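Tisico paid by the shift, and the shift was 146 good pulls. A pull was one go at the task with your hands in the grips and the headset on: reach, close, lift, set down. If the arm dropped the thing, you pressed the red pedal and the pull didn't count.

Jianguo Ren had been told on his first morning that the machine was learning from him. He had his doubts. He had taught a nephew to ride a bicycle and he knew what learning looked like. There was usually some shouting in it.

"It watches what you do," said the supervisor, a young man from Hindum with very clean shoes. "Then it works out the rest."

"What rest?"

"Every other bottle in the world."

Ren looked at the counter, where there was one bottle.

He did his pulls. By May he could feel, or thought he could feel, when the fingers had the plastic properly and when they were only leaning on it. The grips gave nothing back, so this was all in his eyes. He tried to explain it to the supervisor, who wrote down "visual cue" and went to lunch.

In the afternoons they let the arm try alone. It went in high, stopped, thought about it, and knocked over a can. Over 1,665 pulls, and it still went in high. Ren noticed that it paused just where he always paused, to scratch his ear against his shoulder. Nothing else of his seemed to have got in.

"That's a very good sign," said the supervisor.

"Of what?"

"Imitation."

Ren asked whether he might stop pausing, then, and was told to carry on as normal. Grelel, who bought the finished skill, wanted it natural. He put the headset back on. Thirty-four to go before tea. He brought the arm down from the right, kept his shoulder still for once, and closed his hand.

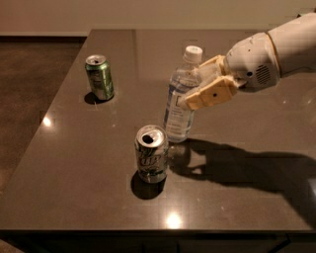
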